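Home | Machines | Spare Parts | News | Contact

Sizing Onions Without Bruising Them: A Talk with the Fleltton Line Engineers

27 April 2023

12 shares | 3 comments

Fleltton builds roller graders for onions, shallots and small potatoes. The newest model, sold under the name Jenik, went to its first packing shed last June, and the company has since changed the roller covering and the drive. Siu-fong Chiang, who leads the mechanical design, and Trygve Hägglund, who handles installation, answered questions on how the machine is set up and where users get it wrong.

The Jenik sorts by diameter. Onions travel across pairs of rollers whose gap widens toward the discharge end, and each one falls when the gap matches its size. Chiang said the principle is old and the difficulty lies in the feed.

"If the product arrives two layers deep, the top layer rides over the bottom one and comes off in the wrong size," she said. "Customers then close the rollers to correct it. The rollers were fine. The feed was too heavy."

The standard build has outlets set at 40 mm and 60 mm, with anything larger running off the end. An extra outlet at 30 mm can be fitted for shallots or pickling onions. Changing a setting means loosening the clamp at each side of the section, turning the adjuster, checking the gap with the supplied gauge at both ends, and tightening again. Hägglund asks operators to check both ends even when only one has been moved.

"The gap has to be parallel within 2 mm," he said. "Past that, you get one side of the belt sorting to one size and the other side to another. The packers notice before the operator does."

The first rollers were bare steel with a thin sleeve. They graded accurately but marked the skins of early onions, which are softer at the neck. Chiang's group moved to a thicker rubber sleeve, bonded at the ends.

"A thicker sleeve changes the diameter, so all the adjuster scales had to be cut again," she said. "Machines with the old scale should not be fitted with the new sleeve unless the scale is replaced as well. We send them as one kit."

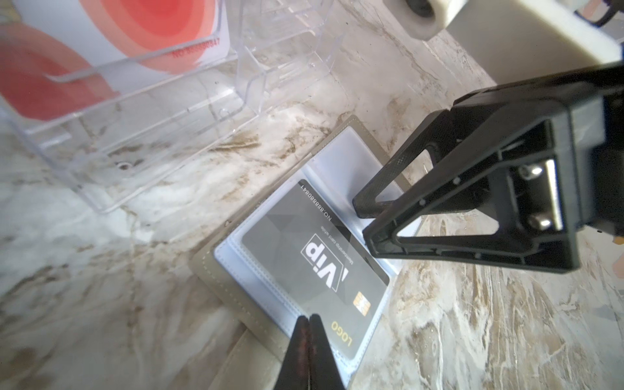

Drop height was the next item. Each outlet originally let the onions fall straight onto a cross belt. The current machine has a sloped canvas apron under each section, and the belt sits higher. Hägglund said the apron needs to be taken off and shaken out at the end of a shift. Loose skin collects behind it and will lift it into the path of the product.

Asked about skin and soil, both said the grader is the wrong place to remove them. Fleltton recommends a brush unit ahead of it, with a fan. The firm supplies its own, called the Hatside, but the infeed height of the Jenik is adjustable and will accept other makes.

"Dry soil is no problem for the rollers," Chiang said. "Damp clay is. It builds up on the sleeve and the gap gets smaller through the day. If the readings drift toward the small side, clean the sleeves first and leave the adjusters alone."

The drive was changed from a single long chain to a separate chain for each section. One stretched chain used to stop the whole line. Now a section can be isolated and its product carried through to the next outlet, though the sizes will be mixed until it is repaired. Chains are oiled by hand. Hägglund prefers this to an automatic oiler on food machinery, where an over-filled reservoir can drip onto the belt.

Power is three-phase. A single-phase version was tried and dropped, as the motor ran hot at the slow speeds used for shallots. Sheds without a three-phase supply can order the machine with a converter mounted in the cabinet.

On spare parts, Chiang advised holding one set of sleeves, one chain and a pair of end bearings on site. The bearings are a common size and can be bought locally. The sleeves are not, and should be stored flat, away from sunlight.

Installation takes place on a level concrete floor. The feet have enough thread to take up a small slope, but Hägglund will not install on packed earth.

"The frame settles, and then it twists," he said. "After that you can adjust the gaps all morning and they will still be out."

A narrower model for small growers is being drawn up. Chiang would not give a date. The sleeves and bearings will be the same as on the present machine, and the number of outlets has yet to be settled.

Share this | 3 comments | Back to News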